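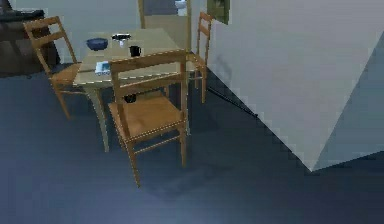

Simulation & Setup

Home | Shop | Sim Rooms | Support

The Trodberg dining room is the one I load first whenever our table-clearing cell gets new joint limits. It's a rendered room with a square table, four chairs and a few bits of crockery, and the black mug near the middle is my usual first target (the dark blue bowl at the back left is harder, so leave it for later!).

Setting up is pretty quick — drop the room file in, place your arm base, then run the reach check before anything else. The backrest on the near chair comes up over the table edge, so plan your approach from higher than you'd think. I also keep the base clear of the cable by the wall.

After a gripper swap I do 26 runs here and compare the log with the old one. If the offsets have drifted, Tahmineh's recalibration notes are under Support.

The room pack is $446 and includes updates through July.

Tags: room packs, cell setup, calibration
700 views | 3 comments | Share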